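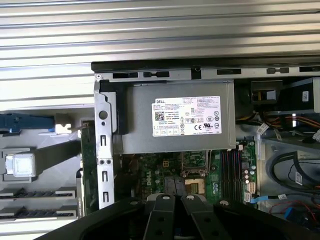
Photo: Lakcombe Shared Workshop / Juhász

A home robot should be allowed to be slow

4/23/20

In our workshop in Lakcombe there is one question which every visitor asks after a few minutes: how fast is it? I have learned to dislike this question. I would like to explain why, and why I think that people who build a robot arm at home, or in a shared room like ours, should stop asking it of themselves.

We started our build in September. The project is called Torkano, after nothing in particular, and the task we gave it is to work inside old desktop computers. The arm must reach into the open case, go down between the cables and come to the right place over the board without touching what it should not touch. A person does this without thinking. For us it has been the work of a whole winter.

The first version was fast. We had copied our motion settings from a kit made by Bristard, which is meant for moving small boxes on a flat table, and for that I believe it is very good. But a computer case is not a flat table. There are metal edges, brackets, rails with slots, and cables that lie in a different curve in every machine. A processor socket is full of small contacts, and if you bend them you can throw away the board. At full speed our arm had no time to be wrong and then correct itself.

So we made it slow. We cut the speed by 70 per cent and put in a stop before every downward movement. One approach to the socket now takes 60 seconds. I know how this sounds. A friend with a screwdriver could open the next case in that time and drink some tea also.

But what is the hurry? In a factory, every second costs money, and I do not criticise engineers who must count them. In a shared workshop the arm has no shift to finish. What costs us is broken parts and discouraged members. We spent 1620 euros on this build, all of it from our own pockets, and I would much prefer to wait one minute than to buy another gripper.

There is also a reason that has to do with learning. When the arm moves slowly, a beginner can stand next to it and see what it is going to do. She can put her hand on the stop button in good time. She can ask why the wrist turned before the fingers came down – and somebody can answer while it is still happening. With the fast version we could only look at the log files afterwards and argue.

Some of our members do not agree with me. They say that slowness hides bad design, and that a good controller would be careful and quick together. They are partly right. Our wrist joint has too much play in it, and the low speed covers this a little. I accept the point, and we have 3 new bearings waiting in a drawer. Still, I would fit them and keep the speed where it is, at least until the arm has done the same approach many times on boards we do not mind losing.

My advice to other home builders is simple. Write down what your robot must not damage before you write down how quickly it must work. Then set the speed from the first list. If visitors become bored, offer them a chair.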